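I have been putting off the back room since about November, and on Thursday afternoon I finally ran out of excuses. It's one of those rooms that does four jobs. There's the washing to do in there, there's a sink, people sit down in there for a rest, and everybody's coats seem to find their way in and stay until spring.

The coat rack was my first big decision. I love that rack, reddish wood, hooks at all sorts of angles, and I carried it home from a secondhand place in Pravside with the pole sticking out of the car window (34 dollars, and I'd have paid more!). Left to itself it will hold every jacket we own, so the new rule is one black jacket up top and the rest go in the hall closet. 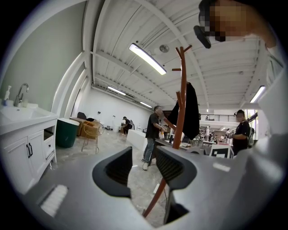
The vanity is white with paneled doors, and it took me longer to choose than our sofa did. I had my heart set on one from Durrani for 804 until I noticed that the delivery charge was another 159, and I closed the laptop and went to make tea. I'm glad I waited. The one we ended up with has a drawer for all the little things, and the top is just big enough for a soap dispenser and the small white cup, provided I don't let anything else settle there. The dark green trash bin lives right next to it, where I can reach it from the sink.

I dithered over the woven basket, too. It spent a week in the bedroom and looked lost, so now it's down on the floor past the bin and I've decided I like it there.

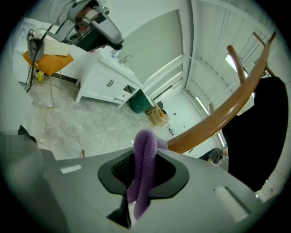 The orange cloth was my mother-in-law's idea, years ago, and I've never had a white appliance without something bright on top of it since. It goes through the wash with the towels and comes out a little softer each time.

Still on my list is the low wooden cabinet, which I haven't even opened yet. I suspect there are old Lukalow catalogs in it, and probably the good scissors. I'll get to it next week if the weather stays this gray.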